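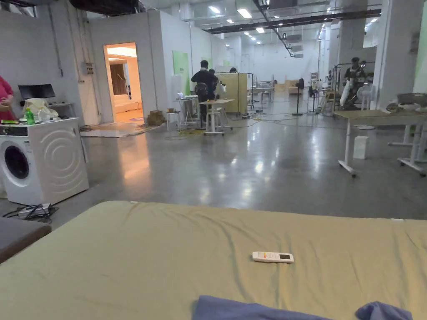
How often should I bathe my dog at home?

Once every month or two suits most healthy dogs, with an extra bath when there's mud or something smelly involved. If your dog has a skin condition, go by whatever your vet has told you.

I've been washing dogs in an ordinary family bathtub for 11 years, first in a tiny apartment and now in our house outside Ballum, and I've picked up a few habits along the way that make the whole business a lot less wet for the human!

Brush first. I used to skip this when I was in a hurry (and I was always in a hurry), and I paid for it afterward, as a tangle that gets soaked turns into a solid little mat that you'll be working at all evening. Ten minutes on the back step with a slicker brush also keeps a surprising amount of hair out of your drain.

Put a rubber mat or an old towel in the bottom of the tub. Most of the dogs I've known who "hate baths" really hated sliding around, and once they could stand up properly they settled down quite nicely. Lay a scrap of steel wool over the drain too, or one of those mesh hair catchers from the hardware store, and lift it out before you pull the plug for good.

The water should feel lukewarm on the inside of your wrist, cooler than you'd want for yourself. Wet the dog from the shoulders back and leave the head until last. I do the face with a damp washcloth and no soap whatsoever, going gently around the eyes and under the ears.

Use a shampoo made for dogs. I thin mine with water in an old squeeze bottle, so it spreads through a thick coat and rinses out so much faster. Then rinse, and when you're sure you're finished, rinse again, especially in the armpits and under the collar line.

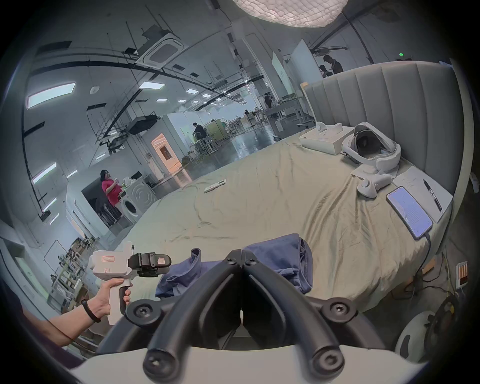

Navy-blue garment on the rumpled bed.

Now for the drying, where I do have opinions. Old bath towels are lovely, but they're soaked through in no time with a big dog, so I start with a couple of microfiber cloths and squeeze the coat instead of rubbing it. Keep the bathroom door shut until the first three big shakes are over! If you use a hair dryer, keep it on the coolest setting and keep it moving.

Wash the dog towels on their own, with half a cup of white vinegar in the rinse and no fabric softener, which makes them slick and useless. Shake them outdoors first, and wipe the rubber seal on the washer when you're through, or you'll find the hair on your good shirts in the next load.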